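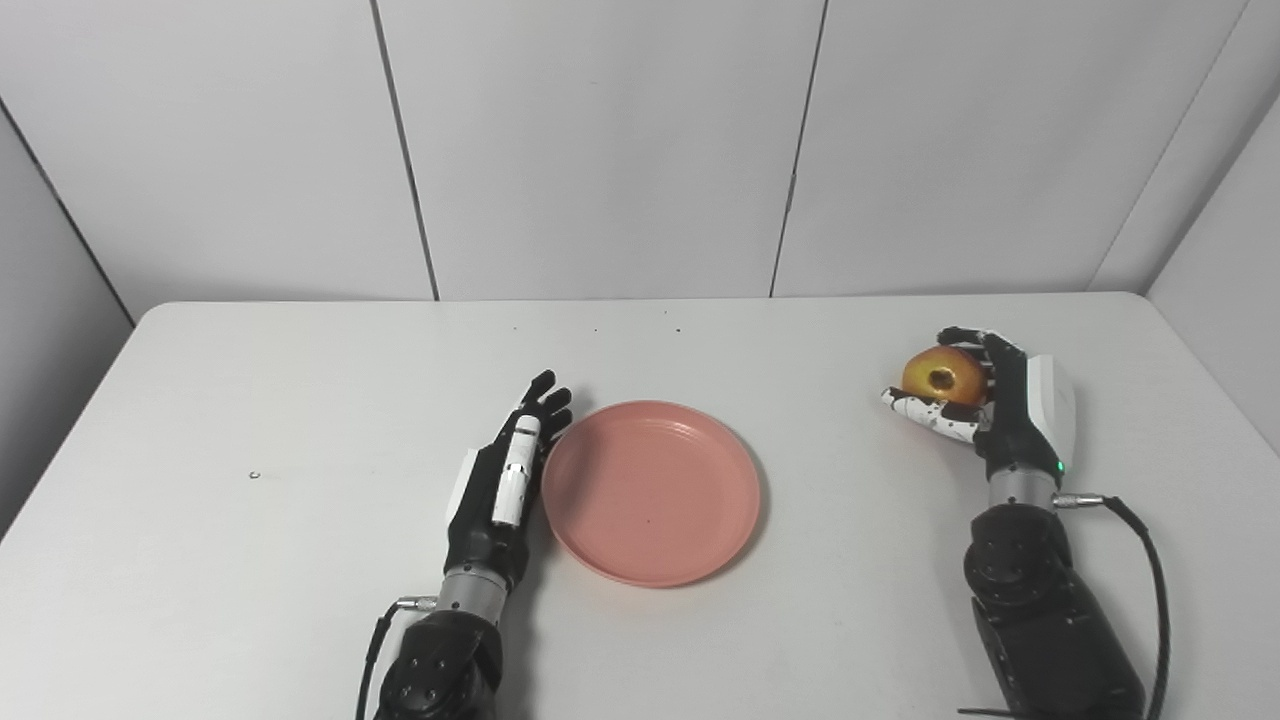 In Defense of Too Many Fingers

February 17, 2018

I have spent most of the winter comparing robot hands, and I want to argue for the kind that sensible people keep telling me to stop buying.

The sensible position goes like this. A two-jaw gripper is cheap, strong and easy to program. It opens, it closes, and when it breaks you can usually see what broke. A hand with fingers and a thumb costs several times more, needs a long list of joint commands to do anything at all, and will spend part of its life on a bench with its covers off. If your job is moving boxes, buy the jaws. I agree with every word of that, and I have jaws on the other bench to prove it.

But I don't move boxes. I work on kitchen tasks, with plates and cups and fruit, and after 1,000 logged grasps I have come around to thinking that we judge hands by the wrong test.

The usual test is success rate on a single pick. Put the object down, close on it, lift, count. By that measure my old Delstead jaws are wonderful. Give them an apple and they will pick up the apple. They also leave two flat dents in it if I'm careless with the force setting, and a soft spot or a cut side that ends up under one of the pads can send the whole thing shooting off toward the wall. Still, a pick is a pick, and the spreadsheet has only one column for it.

What the spreadsheet leaves out is everything you want to do after the pick. The Corkanach hands, which I've been running as a pair since before the holidays, can hold an apple with the fingers over the top and the paler surfaces of the hand underneath, and the load gets spread over so much more of the fruit. It looks like holding! The jaws always look like a clamp. I know that looks are not data, but I've started to trust the feeling a little, because the grasps that look comfortable to me are very often the ones that survive a wrist turn.

And the wrist turn is where I got converted. I ran the same simple routine on both setups: lift the fruit, rotate the wrist a quarter turn, pause, rotate back, place it on a plate. The jaws dropped or badly shifted it on 27 tries. The hands did so on 22. I can already hear the objection, and it's a fair one. That is not a landslide. For the money, you could buy a better set of pads, glue them on, and probably close the gap by lunchtime.

Maybe so. What moved me was the kind of failure. When the jaws lost an apple they lost it all at once. When the hands started to lose one, it usually rolled slowly into the curve of the lower fingers and stopped there, a bit crooked, and the routine could carry on. I had marked several of those as failures under my own strict rule, and I've left them that way, but if you were cooking dinner you would not have called them failures.

Now for the complaints, and I have plenty. The thumb is a nuisance. I lost two full evenings to a thumb that wanted to close before the fingers, which means it knocks the object away just as everything else arrives. The fix was a short delay in the closing sequence, plus starting with the thumb a little farther out than feels natural. If you take one practical tip from this page, take that one. Bring the fingers down first, let them touch, and only then ask for the thumb.

Cables are the other thing. Mine plug in at the side of the wrist and hang down along the forearm, and they need more slack than you'd guess. Too tight and they tug when the wrist rolls. Too loose and sooner or later they sweep something off the table. I leave the loop hanging outward, away from the space between the two arms, and check it every time I change the routine. The jaws, I have to admit, have never once made me think about any of this.

Then there's the controller. I tried two. The Neagu box is the one most people will want, since it comes with ready-made grasps and you can be closing on a tennis ball within the hour. I liked it right up to the moment I wanted something in between two of the ready-made grasps, and then I didn't like it at all. The Sarnolach controller makes you set every joint yourself, and its manual reads like a parts list, but it will let you hold one finger still while the others tighten. For fruit with a bad side that matters a lot. You want pressure on the firm flesh and next to nothing on the mush, and a preset called "sphere, medium" has no opinion about mush.

I'd love to see more people test with bad fruit, by the way. Everybody uses the shiny plastic kind, or a perfect apple straight from the bag. Real apples have bruises. They get cut, they go brown, they sit in a bowl until one side sags. A hand that only works on a perfect apple has learned a shape, and the shape is the easy part. My rule now is that each piece of fruit stays in the rotation for 4 sessions before it gets replaced, and the last session is always the most interesting (and the stickiest, so keep a damp cloth nearby and stay well clear of the joints with it).

The other argument for two hands with fingers is the second hand itself. In my plate routine one hand carries the fruit and the other waits next to the rim. Most of the time it does nothing. I've had visitors ask why I don't just park it. But the next thing I want to try is steadying the plate while the fruit comes down, and after that, tipping the plate slightly toward the arriving hand. With jaws I would have to pinch the rim and hope. With an open hand I can lay the fingers along the edge and simply be in the way if the plate slides. Being in the way is most of what my own left hand does in the kitchen, and I'd never noticed until I tried to write it down as joint angles.

So yes, fingers are expensive and fussy, and nearly half my bench time with them has gone to setup. I'd make the same choice again tomorrow. If your objects are stiff and square and always arrive the same way up, please buy the jaws and enjoy your evenings. If you're working with anything soft, round or half spoiled, try to borrow a real hand for a week before you decide, and run the wrist turn on it before you run anything else.

I'll repeat the comparison in April with the new fingertip covers on and the same delay on the thumb, and I'll add pears.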